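Tronlow Home Notes
Kitchen and Workshop Tips

Can a machine do it yet? A chore-by-chore guide

By Mariann Nyitrai
September 10, 2020

Readers write in every month asking whether it is worth waiting for a robot before they buy another mop. The short answer is that a few chores are already handled well by machines you can buy, a larger number are half handled, and most of what happens on a kitchen counter or a workbench is still done by hand. I have gone through the common ones below, with tips for each. Where a machine helps, the tips are for getting more out of it. Where it doesn't, they are for getting the job done faster yourself.

Floors

Robot vacuums do a fair job on hard floors and low carpet. They do a poor job on fringe, cords, socks and anything with a lip higher than a pencil. If you own one, most of your effort goes into getting the room ready.

Lift cords off the floor with a hook screwed to the back of the desk or TV stand. Adhesive clips let go in warm weather.

Fold rug fringe under and hold it with double-sided carpet tape. Check the tape after a month.

Run the machine daily instead of weekly. The bin is small, and a full bin leaves a gray line of dust along the baseboard.

Cut hair off the roller with a seam ripper. Slide it along the groove if your roller has one. Scissors work but tend to take bristles with them.

Wipe the sensors and charging contacts with a dry cloth once a week.

Stairs and corners are still yours. A paintbrush, two inches wide and never used for paint, gets dust out of a stair corner better than any vacuum attachment I have tried.

Robot mops are weaker than the vacuums. They freshen a clean floor. For a dried spill, lay a wet rag over it, leave it for ten minutes, then wipe. That takes care of most of what a mop of any kind would smear.

Dishes

The dishwasher is the household robot everybody already has. It washes and it dries, after a fashion, and it leaves the loading and unloading to you. Loading is the hard part for a machine, and there are arms in laboratories working on it. They can pick up a plate they have a clear view of. A greasy bowl with a fork stuck under it is another matter.

Scrape, don't rinse. Modern detergent works on food soil, and a rinsed plate gains you very little.

Put plates facing the center of the rack, with a gap between them. Mix spoons with forks so they don't nest.

Run the hot tap at the sink until it is hot before you start the cycle.

Unload the bottom rack first so water caught on upturned cups on the top rack doesn't drip on dry plates.

Clean the filter every other Sunday. Most twist out from the floor of the tub. Use an old toothbrush and dish soap.

Laundry

Washing and drying were solved a long time ago. Folding has not been. Several companies have shown folding machines and some have closed without shipping many. The ones I have seen demonstrated want each shirt clipped in by hand, one at a time, and by then you have done a good part of the folding.

Remedios Salazar ran the linen room at a small hotel for years and now teaches a class on it in our area. Her advice is to fold at waist height, on a hard surface, with everything sorted by type before you fold the first piece. Do all the towels, then all the shirts. Your hands learn the motion and stop looking for it.

For fitted sheets, tuck the corners into each other in pairs, lay the sheet flat, square off the curved edge, and fold in thirds. It won't look like the package. It will stack.

Skip matching socks altogether by buying one kind. Give away the old ones.

Counters and coffee

Here the gap between what people expect and what machines can do is widest. Making a cup of coffee with an automatic machine takes one button. Clearing the counter around that machine takes a long list of small decisions. Is that can full or empty? Does it go on the shelf or in the trash? Is the thing lying by the machine a bit of packaging, or did somebody want it kept?

Much of the practice for this kind of work is done in simulated kitchens on a computer. A program can set up the same counter again and again, move a can a few inches, change the color of the cabinets, and let the arm try. Abenezer Abera, who used to repair commercial espresso machines and now writes control software, told me a simulated arm can try a pick 1000 times overnight and nothing has to be swept up in the morning. The trouble, he said, comes on the move to a real counter, where a can has a dent, the stone is slick, and the light from the window changes at four in the afternoon.
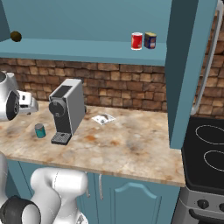
Simulated kitchen with a robot arm at the counter. The espresso machine and the small teal can are within a short distance of the gripper.

A layout like that one is kinder than what most of us have at home. Few things are out, and the cans up on the shelf stand side by side. It is a good standard for a person too. If you want a counter that is quick to wipe, whoever or whatever does the wiping, try these.

Keep only what you use every day on the counter. Everything else gets a shelf or a door.

Store cans one deep where you can. A second row gets forgotten, and you buy the same tomatoes again.

Leave a hand's width of free space on each side of a coffee machine. You need it for the cloth, and steam needs somewhere to go.

Empty the drip tray at night. Coffee left in it goes sour and, in summer, brings fruit flies.

On natural stone, wipe coffee and citrus as soon as they land and use plain dish soap in water. Vinegar dulls marble and limestone.

For brick behind a counter, brush it dry first with a stiff nylon brush, then go over it with a damp sponge. Soaking it carries grease deeper into the joints. If the brick is unsealed and close to the stove, a clear masonry sealer is worth the afternoon.

Smooth stovetops can be wiped once they are cool. Lay a cloth with warm water and baking soda over burnt spots for 15 minutes, then use a plastic scraper held flat.

Windows, gutters and lawns

Robot mowers work on simple lawns with a boundary wire. Bury the wire a couple of inches down so the rake doesn't find it. Pick up toys and fallen fruit before it goes out, and keep children and pets indoors while it runs.

Window robots cling to large panes and leave the corners. For small panes, a squeegee is quicker. Wet the glass, wipe a dry strip along the top edge with a cloth, and start the blade on that strip.

Gutter machines need dry leaves and a person on a ladder to put them in place. If you are on the ladder already, use a plastic scoop and a bucket on a hook.

In the workshop

Small shops ask a different question, which is whether a machine will pay for itself. Zsolt Kozma runs a three-person cabinet shop and looked into an arm for sanding door panels in June. The arm itself he could see his way to. The fixtures, guarding and dust collection would have come to more than the arm, and his orders change size every week. A shop making 700 identical doors would have come out differently. He bought a better sander and a second set of discs.

His rules of thumb for what to hand over first:

Repeated cuts to one length. A stop block on the miter saw gets you most of the benefit for the price of a scrap of maple and a clamp.

Dust collection. A switch that starts the extractor when the saw starts is cheap, and it remembers when you don't.

Drilling shelf pin holes. Use a jig. Mark the top of it with paint so it never goes in upside down.

Sorting screws is one people always hope a robot will do. Camera sorters exist for factories. In a home shop, pour the mixed can into a shallow tray, pull out the longest ones first, and stop when what is left would cost less to replace than the time it takes. Use a magnet wrapped in a plastic bag to pick up spills. Turn the bag inside out over the jar and they drop off.

Sweeping is still a broom job. Robot vacuums choke on curls from a hand plane, and fine dust gets through their filters. Toss a handful of damp sawdust on a concrete floor before you sweep and it will hold the fine stuff down.

Before you buy anything

Write down the chore as steps, including getting ready and putting away. Cross out the steps the machine does. If the ones left over are the ones you dislike, save your money.

Ask what it costs to replace the brushes, filters and battery, and whether the store stocks them.

Measure your doorways, thresholds and the clearance under the sofa.

Find out whether it works without an internet connection. Some don't.

Keep the box until the return period is over.

Reader tips

Ilona Kelemen writes that she put a strip of white tape on the floor under her dark bookcase, where her robot vacuum kept stopping as if it had come to a stair. It goes straight through now. Dark floors can fool the drop sensors on some models, so this is worth a try, but leave any real stairs alone.

Another reader keeps a shallow tray by the coffee machine for spoons and sweetener packets. To wipe the counter, she lifts one tray.

Send your own tips to the Home Notes desk. Next month: hanging doors that stay where you leave them, and what to do about a sticking drawer.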